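Skonditz Technical College
Robot Maintenance 2, Unit 7
Setup and care of a two-arm humanoid in the soft goods cell

Read before the lab. Bring the cell log sheet and a 2 mm hex key.

7.1 Scope

This unit covers the daily checks, arm cable inspection, hand calibration and restart procedure for the legged unit in the Ernstead lab. Battery work is in Unit 9. Nothing in this unit requires opening the torso shell. If a fault code sends you inside the torso, tag the unit out and stop.

7.2 Safe state

The unit has no fixed base, so cutting motor power does not leave it in a safe posture. The legs fold when torque is lost. Before any hands-on work:

Drive the unit to its parked posture from the pendant.
Attach the hoist strap and take up the slack.
Press the stop button and wait 60 seconds for the drive supply to discharge.
Confirm that the drive lamp on the pendant is off.
Hang your tag on the pendant hook.

A unit that is powered and holding still is still live. Keep your fingers out of the elbow and wrist gaps until the tag is on.

7.3 Daily checks

Start at the shoulder and work toward the hand, one arm at a time. Look at the housing screws at each joint. The paint marks across the screw heads should form a straight line with the mark on the housing. A broken line means the screw has turned. Replace it with a new screw and medium-strength threadlocker. Do not retighten the old one.

Move each joint through its range by hand with the brakes released from the service menu. Drag should be even. Notching in the elbow usually comes from the bearing; notching in the wrist is more often a cable caught under the cover.

Enter the encoder offset for each joint in the log. A shift of two counts between days is normal. A steady drift in one direction over a week is not, and goes on the fault sheet even if the arm still works.

7.4 Arm cables

The hand cables are the part of this machine that fails first. Each one needs a free loop at the forearm so the wrist can turn without pulling on the connector. Too short a loop loads the pins. Too long a loop catches on the work or on the other arm.

To set the loop, bend the elbow fully, turn the wrist to its outer limit, and clamp the cable where it just begins to go tight, plus one finger width. Repeat at the inner limit. If the two clamp positions disagree, use the one that gives more slack.

Cables are changed at 3000 hours or at the first sign of cracking in the jacket, whichever comes first. The Annan cable set fits both arms, but the connectors are keyed and must not be forced. After a change, run the wrist routine for ten minutes at quarter speed and inspect the clamps again.

7.5 Hand calibration

Calibrate after any hand swap, cable change or fault 752 (finger position lost). Open both hands fully with nothing in reach, start the zero routine and wait for the fingers to close and reopen. Then run the grip test on the standard cushion.

Soft goods are a poor match for position control. A cushion gives way under the fingers, and the hand can reach its target angle with almost no grip force. For this cell, set the fingers to force mode and limit both hands to the same value. Unequal limits make the load creep toward the weaker hand during a lift.
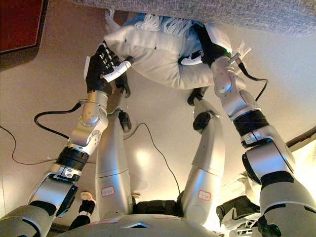
The two-hand squeeze should be set up in this order – contact, preload, lift. At contact, both wrists stop as soon as the finger current rises. Preload is then raised in small steps until the load no longer slides when one arm moves slightly. Lift speed stays at the lab default until the grip test has passed on three cushions in a row.

If the load twists during the lift, check the shoulder offsets before changing any grip setting. An offset error at the shoulder shows up as a much larger error at the fingers.

7.6 Restart

Clear the floor area, remove the hoist slack last, and restart at reduced speed. Keep one person on the stop button for the first full cycle. Record the hours, the offsets and any parts used.

Reading for next time: Zitberg joint manual, chapters on brakes and wrist seals.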